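Section 4. Your First Folding Run

You've got the arms mounted and the Landeo controller talking to them, so now comes the fun part! Plan on one relaxed session for this section. The first shirt is slow, and it's a real treat to watch anyway.

Before you start

Spread the work cloth over the table and clamp it at the edges. A patterned cloth is fine. Smooth it with your palm from the middle out.

CAUTION: Keep hands, hair and loose sleeves out of the reach of both arms whenever the status light is green.

Setting up the shirt

1. Button the shirt and lay it flat on the cloth.
2. On the controller, open Garments and choose Shirt, Long Sleeve.
3. Press Home. Both grippers move to the back of the table and wait there.
4. Set the speed to 4. You can go faster later, but this is a lovely pace for learning. 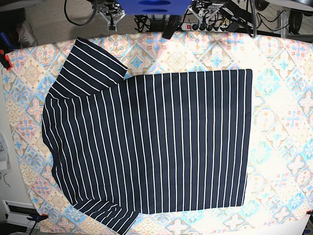 5. Press Step to run one move at a time. Check the fabric after each move, and press Step again when you're happy with it.
6. If a sleeve lands crooked, press Hold, straighten it by hand, step back and press Resume. The Flodwood software looks at the shirt again and picks up from the new position.

NOTE: Stripes are great for practice. You can see right away if the fabric is twisting.

Saving your fold

7. When you like the result, press Save and give it a name. The controller stores up to 360 folds, so experiment all you want.

NOTE: Units with firmware older than 03/03/2022 must be updated before Save will work. See Section 2.

If the controller shows error 916, a finger didn't close all the way. Press Hold, clear any fabric from the fingertips and press Home.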